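Home Kitchen Board > Fermenting and Pickling > Kimchi: cut or whole quarters for a first batch?

pantryshelf
Posted Nov 13, 2020

I want to make cabbage kimchi for the first time. The recipe I was given says to quarter the cabbage lengthwise and salt between the leaves. Others I have found say to chop everything into bite-size pieces first and soak it in brine. Does it matter for flavor or is it just a question of labor? I have one large crock with a lid and a few wide-mouth jars. I am in an apartment and the kitchen stays fairly warm.

drenilard_jim
Cut it up. Quarters are for people who make a lot of it and have the tub space. Cut cabbage salts in an hour and a half, you can taste a piece to check it, and it packs into jars without a fight. I have made it both ways and my family can't tell them apart once it's in a bowl.

S. Hourani
I disagree with that. The texture is different. When you chop first, every cut edge takes up salt and the thin leafy parts go limp well before the thick white parts are done. With quarters you put most of the salt down by the stem, where it is needed, and very little on the leaves. It takes longer, but the stems stay crisp for weeks.

Use coarse sea salt with nothing added. Fine table salt is much saltier by the spoonful and that ruins a lot of first batches.

drenilard_jim
You can get the same thing by tossing the stem pieces in salt first and adding the leafy pieces half an hour later. I've never had limp leaves doing it that way.

S. Hourani
You can, but at that point you are sorting cabbage into two bowls and I don't see what labor you saved.

oldcrock3742
Both of you are skipping the part that matters to the person asking, which is the warm kitchen. In May I left a batch on the counter for 3 days because that's what the recipe said. It was sour enough to take the paint off a door. In a warm room check it after one day. Push down on the cabbage with a clean spoon, and if bubbles come up, taste it. Once it tastes a little tangy it goes in the refrigerator.

And leave headroom. I lost a jar's worth of juice down the front of the cabinet.

pantryshelf
Thank you all. Two more questions. Do I need the rice flour paste? And is fish sauce required? My sister won't eat it.

Laimutė
I came to this from sauerkraut, so take it for what it's worth. I skip the paste. It helps the pepper stick to the leaves but the cabbage ferments without it. For the fish sauce I use soy sauce and a piece of dried kelp soaked in warm water. It comes out darker, and my husband prefers it.

Weigh your salt. My mother did sauerkraut by hand and eye for her whole life and never lost a barrel, but she had done it hundreds of times.

S. Hourani
I would keep the paste. Without it the seasoning slides off and collects at the bottom of the jar. It takes five minutes in a small saucepan. Let it cool before you mix in the pepper flakes and garlic.

Agree about soy sauce. Go light on it if your cabbage is already salty.

drenilard_jim
Paste, yes. We agree on something.

netari_kitchen
Whichever way you go, start with a good cabbage. Pick one that feels heavy for its size and is tight when you squeeze it. I pull off the outside leaves and save a couple to lay over the top of the jar. Trim the base but leave enough core to hold each quarter together.

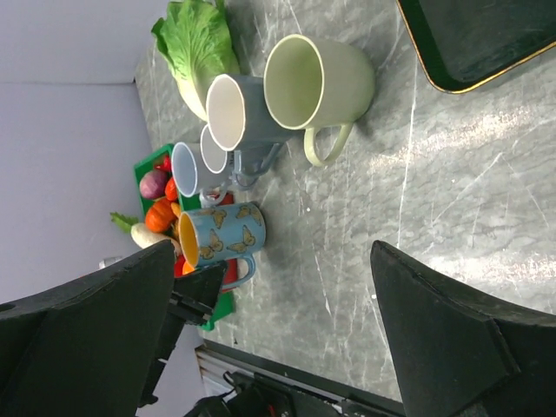
Rinse the salted cabbage three times and then let it drain cut side down for at least half an hour. If you rush the draining you get watery kimchi, and no amount of pepper fixes it. I put mine in a colander over the sink and make the paste while I wait.

oldcrock3742
Second the draining. I squeeze mine by hand too.

netari_kitchen
I don't squeeze quarters, it bruises the leaves. Chopped, sure.

pantryshelf
I bought two cabbages at the Civcombe market this morning, so I will do one each way and keep them in separate jars. Soy sauce in both. Is there a pepper flake you would recommend? The store had fine powder and coarse flakes.

S. Hourani
Coarse. The powder is for other things, and it makes the paste gummy. Check the label to be sure it is only pepper, some of them have salt in them.

Laimutė
Label the jars with the date and which is which. I did a side by side with caraway once and by the second week I could not remember what I had put where.

drenilard_jim
Post back when you've tried both. My money is on chopped.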